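Les cartes trop grandes, j'en peux plus

Vingt heures sur Viltdale et je n'ai toujours pas compris ce que je fais là. Enfin si. Je cours. D'un marqueur à l'autre, à travers des champs, une vallée, encore des champs. C'est joli cinq minutes. Après on regarde la minimap, comme tout le monde.

Le studio, Girnska, avait pourtant tout pour réussir. Le premier jeu tenait dans un seul quartier portuaire, avec des ruelles qu'on finissait par connaître par cœur, des marchands qui changeaient de place le soir. On s'y perdait exprès. La suite arrive et hop, une région entière. 912 points d'intérêt, c'est écrit dans le menu de progression, avec un pourcentage à côté. Qui a demandé ça ? Pas moi.

Le pire, c'est que l'histoire est bonne. Karlijn Van der Linden a écrit un vrai personnage avec Olivares, l'ancienne douanière qui ment à tout le monde, y compris au joueur. Ses dialogues sont secs, drôles, un peu cruels. Sauf qu'entre deux scènes avec elle il y a trois heures de tours à escalader et de caisses à ouvrir. Quand elle revient j'ai oublié pourquoi elle était fachée. Ça tue le rythme. Ça tue tout, en fait.

Je sais ce qu'on va me répondre — tu n'es pas obligé de tout faire. Faux. La mission du barrage demande un niveau que la quête principale ne donne pas. Donc on retourne ramasser des plantes. J'en étais à 2345 pièces quand j'ai pu enfin payer l'armure qu'il fallait, et je n'avais pris aucun plaisir à les gagner. C'est du travail. Du travail mal payé.

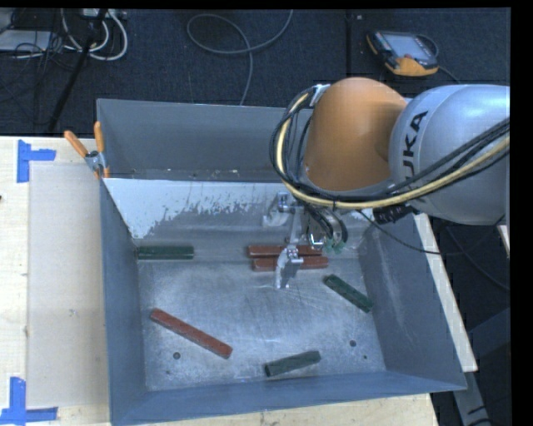

Blocs rouges et verts au fond d'un bac, sous un bras KUKA.

À côté, prenez Kurnent. Petit jeu, petite équipe, une île qu'on traverse à pied en quelques minutes. Teun Dierckx y a caché plus de surprises par mètre carré que Viltdale dans toute sa moitié nord. Une porte fermée au début s'ouvre à la fin, et on s'en souvient, parce qu'on est passé devant tout le long. Pas de flèche au sol. Pas de pourcentage. J'ai noté des trucs sur un carnet, comme à douze ans.

Alors oui, le jeu est court, et certains râlent sur le prix. Je comprends. Mais on paie quoi au juste, des kilomètres ? Moi je préfère un endroit qui a l'air habité à une région ou les villageois répètent la même phrase sur la récolte.

Un Viltdale 2 serait déjà dans les cartons, parait-il. Plus vaste, forcément. S'ils me lisent chez Girnska : gardez Olivares, gardez le port, jetez les tours. Et laissez-moi finir avant janvier, j'ai une pile de jeux qui attend.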